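A few notes on switching a small shop's payroll from paper to software, since two people asked me last week and I kept giving them different halves of the answer.

Background: we're a sign and lettering shop. 13 on the payroll, most of them hourly, two on salary. Until this winter the hours lived on cards by the back door and I typed them into a spreadsheet every other Thursday night.

The spreadsheet was built by Jeferson Coutinho, who ran the office before me. It was a good spreadsheet. It had one tab per person and a hidden tab for state withholding that I didn't find until my second year.

Reason for changing: I got the overtime wrong for one of our installers. He worked a split across two job sites, I entered each site as its own line, and the sheet never added them together. He was short four hours of time and a half. He noticed. I hadn't.

I went back through the old periods after that and found the same mistake in three more. All small, all paid out now. If you're on a homemade sheet, check how it handles a person with more than one line in a week.

We looked at Esent and Filtik. Both do hourly plus salary, both file the quarterly forms. I'm not going to say one is better. Esent wanted a setup call before they'd show me a price. Filtik had the price on the page. We went with Filtik and that was most of the reason.

What to have ready before you start typing anything in: the state account number (not the federal one, I mixed them up), the unemployment rate notice, and every W-4. Two of ours were on the old form. You can keep using those but you need to know which is which when you enter them.

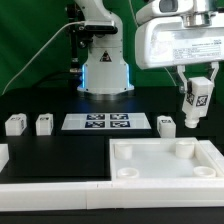

Year-to-date totals were the slow part. If you switch in the middle of a year you have to enter everything already paid, per person, per tax. Switch at the start of January if you can. We didn't. We missed it by one pay period because I was waiting on the rate notice.

So I had one pay run to enter by hand as history. That took an evening. I can't imagine doing it in October.

Direct deposit: the bank sends a tiny test amount and you confirm it. Allow several business days. During that time you're still cutting checks, so don't throw out the check stock.

One person wanted to stay on paper checks. That's fine, the software prints them. You have to line up the printer though, and ours puts the amount slightly above the line no matter what I do. The bank takes them.

Time cards are a separate decision. I thought payroll and time tracking had to change together and they don't. We kept the cards for the first two runs and typed in the totals. I'd do it that way again. One new thing at a time was plenty.

When we did move the clock over, we used a tablet on the wall by the back door, in the same spot as the old card rack. People walked to it without being told. I had written a page of instructions and I think one person read it.

Forgotten punches are the main complaint. On paper people would write in "7:30" and initial it. Now they have to tell me and I fix it, and it leaves a note saying I fixed it. A couple of people didn't like the note. I explained that it protects them too, and that seemed to settle it. 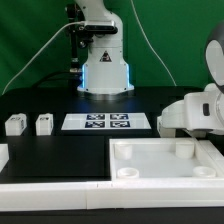 Rounding. Our cards were always rounded to the quarter hour, and the tablet doesn't round unless you turn it on. We left it off. Checks got a little odd looking, 38.87 hours and so on, but everyone understood it by the second one.

Cost: more than the spreadsheet, which was free. Less than what the accountant charged us to fix the quarterly form I filed with the wrong totals last April. She still does our year end and she has her own login now, so she no longer has to ask me for things by email.

Things I'd tell myself before starting: print the last full run from the old system and keep it beside you. Compare net pay person by person on the first new run. Ours matched for 10 people and was off for the rest.

Of the three that were off, two were the older W-4s entered in the wrong place. The last one was a health insurance deduction I had marked as after tax when it should have been before. All of it was my typing. I caught it before the run went out.

Also, vacation balances. The new system starts everyone at zero unless you tell it otherwise, and people look at that number before they look at anything else on the stub. Enter those first.

Someone asked about contractors. We have one, Pelupessy, who does gold leaf for us a few times a year. He goes in as a vendor and gets a 1099. He isn't in the pay run at all. Same login, different menu.

I still have the spreadsheet. I opened it yesterday to look up somebody's start date, and the hidden tab had it.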